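Zetinik Packing Demo Cell: Setup and Care FAQ

Maintained by Chaiwat Meesuk, Clelton Support. Last revised in May.

Which machines does this page cover?
The single-arm Zetinik cell with the plate gripper, used at counters and show stands to move small wrapped packages in and out of a slotted organizer. The dual-arm version has its own page.

What do I need before power-up?
A laptop with the Zilleo console installed, the network cable, the handheld remote, the organizer, and a set of test packages. The console needs version 7 or later. Older versions connect but do not save slot positions.

How should the laptop be connected?
By cable. Wireless works for viewing logs, but the console will not release the arm over it. Leave enough slack that the laptop can be turned without pulling on the plug. If the table has a grommet, use it.

The console shows the arm as "held" and will not start. What now?
Check the remote first. If it is off or low on charge, the arm stays held. Turn the remote on, wait for the console to show it, then press Release. If the arm is still held after 5 seconds, restart the console. Do not restart the arm controller unless the console asks for it.

How do I teach the slot positions?
Place the organizer where it will stay. Jog the gripper over the first slot at low speed, lower it until the package clears the top edge of the divider, and save the point. Repeat for the last slot. The console fills in the slots between them.

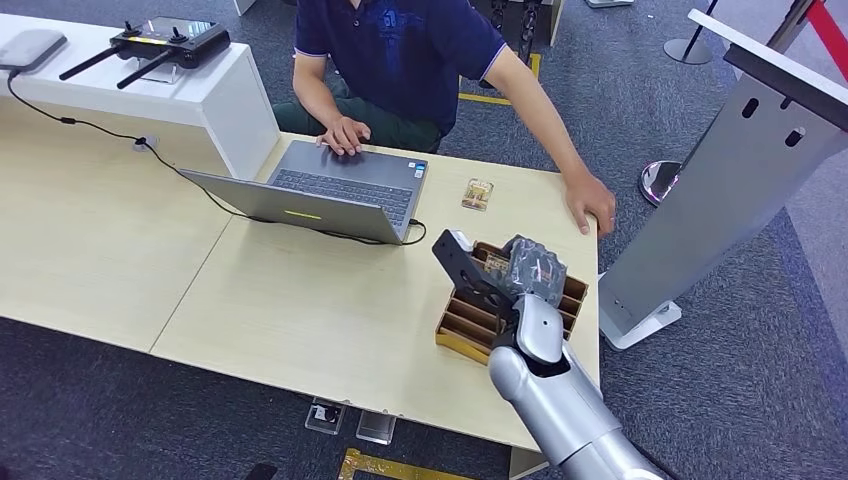

Run one full pick and place at low speed before going to normal speed. Keep one person at the laptop for the whole run. If a package drags on a divider, stop and save the first and last points again. Editing a single slot by hand usually throws off its neighbors.

Does the organizer have to be square to the table?
No. Any angle within reach is fine, provided it does not move after teaching. If it gets bumped, teach both end points again.

The gripper drops glossy packages. Is it faulty?
Usually not. Wipe the contact faces with a dry, lint-free cloth and try again. If drops continue, raise the grip setting one step at a time. The default is 66. Settings high enough to crush the wrapper will also confuse the release check.

How often does the gripper need service?
Check the bracket screws every 2000 cycles. The count is on the console under Arm, Wear. Replace any screw that turns freely; do not tighten it and carry on.

Can I use Hajji grippers on this arm?
The bolt pattern matches, but the console has no profile for them, so the grip setting and wear count will be wrong. We do not support this.

Where do I send a fault report?
Export the log from the console before shutting down, and attach it to the support form with the arm's serial number. Logs are cleared at the next power-up.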